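Thermal Paste Shelf Life: Notes from the Bench
Covar service newsletter, November

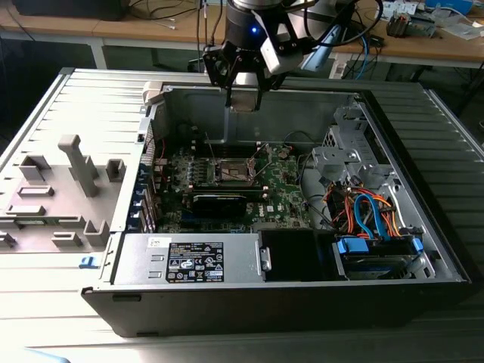

How long does an opened syringe of thermal paste stay usable?
Two years from first opening is our limit, provided the cap was pushed fully home and the syringe was stored at room temperature. An unopened syringe gets the date on its package and no extension.

Several branches have asked why the limit was shortened from three years. Paste is a filler, usually a metal oxide, suspended in a carrier fluid such as silicone oil. With time the fluid migrates out of the mix. The remaining material stiffens, spreads poorly, and leaves a thicker layer between the processor lid and the cooler base. A thick layer conducts heat worse than a thin one, even when the filler itself has not changed.

Sem Bakker went through the stock returned from the Rekis and Dewulf counters this fall. Of the 84 opened syringes, 5 had separated badly enough that clear oil came out ahead of the paste. All 5 were more than two years past opening, and 3 of those had lost their caps and been closed with tape. Tape is not a seal. If the cap is gone, discard the syringe.

Testing a doubtful syringe

Push a small amount onto a clean glass slide and discard it. The first material out of the nozzle is always the driest and says little about the rest. Push out a second amount the size of a grain of rice, lay another slide on top, and press with a thumb for ten seconds. Usable paste spreads to a smooth disk of even color. Reject the syringe if the disk has a ragged edge, visible grains, or a ring of oil around it.

A small bead of oil at the nozzle after months in a drawer is normal. Wipe it off and run the slide test. Do not try to stir separated paste back together with a wire or toothpick. Stirring adds air, and air pockets are the thing the paste is there to remove.

Storage

Keep syringes capped, nozzle down, in the closed cabinet. Refrigeration is not required. A cold syringe brought into a warm room collects moisture, and cold paste is too stiff to dispense evenly. Write the month and year of opening on the barrel in permanent marker. Paper labels come off once alcohol gets on them.

Cleaning before reapplication

Old paste comes off both surfaces completely, every time the cooler is lifted, including when it was lifted for only a minute. Use isopropyl alcohol at 90 percent or higher and a lint-free wipe. Let both surfaces dry before applying new paste. Paper towels shed fibers and should stay at the sink.

Ordering

The Greketti warehouse now holds 3,000 single-use sachets for branches that do fewer than ten cooler jobs a month. Those branches should stop ordering the large syringes, most of which expire half full. Sachets are not to be folded over and kept. Use the stock form and enter the branch code in the second field; orders without it go to the back of the queue.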